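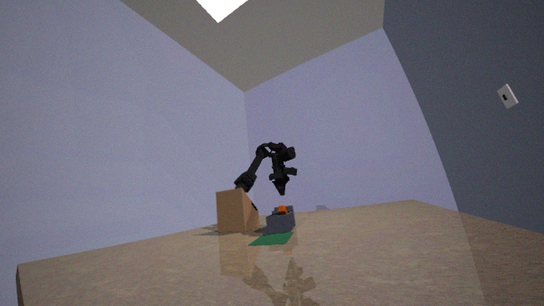
Carno, August 8, 2026

Bremier Tabletop Arm - can it tidy up yet?

People ring the shop and ask me one thing more than any other: will it do the housework? So I've rewritten this page to give you a proper answer before you spend your money, and I've kept the sales talk down as far as my partners at Nindov will let me!

The Bremier is a black, table-standing arm with a gripper that narrows to a fine tip. It's meant for small jobs on a flat surface - lifting a thing out of a bin, putting it down on a mat, sorting bits and bobs. We plan every job in simulation first, and the view at the top of this page is one of those, with the gripper hanging over the little dark bin and its orange object. Carton, bin and mat sit close together on the table, and I like that layout because it's horrid for a machine. A tall box right beside the arm gives it something to bump into, and a shiny tabletop full of reflections is no help to a camera either.

What it's good at

Picking one thing out of an open bin and setting it on a mat. In June I ran that job 956 times in the simulator, with the object turned a different way each go, and I'd happily leave it running while I made the tea. It'll lift up to 200 grams, so think pegs, batteries, teaspoons, a satsuma if it's a small one.

On the shop floor it earns its keep sorting returned parts. Our customers at Wasilewska have two of them doing exactly that, and they've just asked me for a third.

What it can't do (yet)

Laundry, no. Washing up, please don't, it isn't sealed against water. Clearing a kitchen table after breakfast is still beyond it as well - it copes with things it's been shown, and a crumpled napkin stuck to a jammy knife isn't one of them. It also stays where you bolt it, so anything out of reach is still your job, I'm afraid.

If you want a machine that tidies the whole house, I'd keep your money for now. If you've got one dull little job that happens on one table all day long, this could suit you very well.

In the box

Arm and gripper, table clamp and bolts, power supply, the simulator on a memory stick, and 3 spare sets of fingertips (you'll want them, they do wear).

Delivery and returns

Allow 2 weeks for delivery from Carno. Send us your table measurements when you order and I'll check the reach before anything gets packed.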